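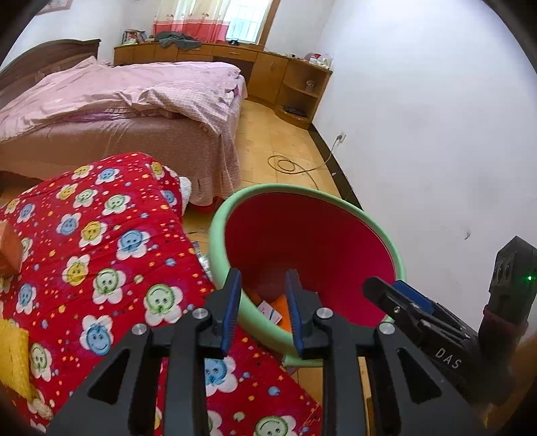 Bedroom tidy-up, bucket stage. Keep the cable on the floor in mind, we'll get to it.

Household Tips: When the Grippers Do the Tidying
Posted 2024-01-23 by Gisela Hellwig

Last month's page on clearing a bedroom with a pair of grippers brought in more mail than the one on descaling kettles, and most of it was complaints. Fair enough. I had one of my own. Halfway through a perfectly dull afternoon of picking up wrappers, my left gripper closed on a plastic bag and declined to open again. It held that bag for 13 minutes. I have had shorter relationships with houseplants.

So this month is about faults. I've had the stuck jaw, the dropped load and the cable business, and between me and the readers in Clurbridge and Serthorpe I think we've covered most of the ways to be embarrassed by a hinge.

The jaw that won't let go

Stop squeezing first. Everyone squeezes harder, me included, and it only drives whatever is jammed further into the joint. Put the tool down on something soft, keep your fingers out of the linkage, and cut the power if yours has any. Then look at the pivots. Mine had a curl of candy wrapper wound around one of the pins, thin as a hair and twice as stubborn. Tweezers got it out. A knife would have got it out faster and taken some of the pad along.

Marlene Wendt wrote in to say she uses a wooden toothpick and a drop of sewing machine oil. The toothpick, yes. The oil, please no — it creeps onto the pads, and then you have the opposite problem for a week.

Dropped loads

Ribbed pads grip well until they get dusty. After that they grip like a politician. Wipe them with a damp cloth, let them dry all the way, and try again with something you don't care about. If it still slips, turn down the speed before you turn up the force. Reinhold Petersen of Nygård turned up the force, on a yogurt. He asked me to mention that the ceiling has since been repainted.

Thin plastic is the worst of the lot. It slides and crackles, and it fools the gripper into thinking it has hold of more than it does. Pinch it where it's bunched up, never by a flat corner, and lift a little before you move sideways.

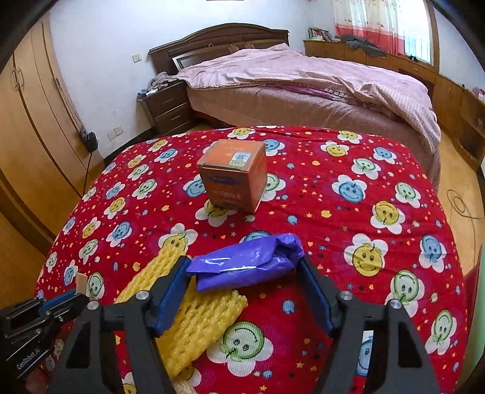
Purple bag, held by the bunched part. Don't go after the fruit netting until this one's in the bucket.

Netting deserves its own warning. Those foam sleeves off pears and mangoes look harmless, and they catch on every edge a gripper has. Pick them up by hand. I know that defeats the purpose. So does spending your evening with a seam ripper.

Bedding is the other thing. A patterned quilt is a fine place to sort small stuff, but loose fabric gets drawn into the jaws along with the thing you wanted. Pull it smooth first. If the jaws have already got hold of the quilt, open them, don't pull back. I have a pillowcase that can explain the difference.

Cables

Now the one that isn't funny. Hartmut Ehlers in Hosden backed into a loose coil while both hands were busy with grippers, and went down with no free hand to catch himself. Bruised hip, cracked lamp, much language. Unplug what you're not using, and hang the slack on a hook or tape it along the baseboard before you start. Coils near a bucket are especially sneaky, as the bucket is what you're looking at.

While we're down there: never leave a power supply under clothes or bedding. They need air.

Before you put things away

Open the jaws fully and close them again, slowly, with nothing in them. A click or a hitch means something is in there. Check that the screws haven't backed out. Mine want a quarter turn every May, when I finally remember.

Write down what jammed, even if it's silly. Nanna Frandsen keeps a notebook that goes back years and currently stands at 40 jams, of which she blames the cat for most.

Replacement pads: measure the old ones before you order. I did not, and now own a set that fits nothing in this house. Free to anyone who can collect from Clurbridge.

Next month, limescale again.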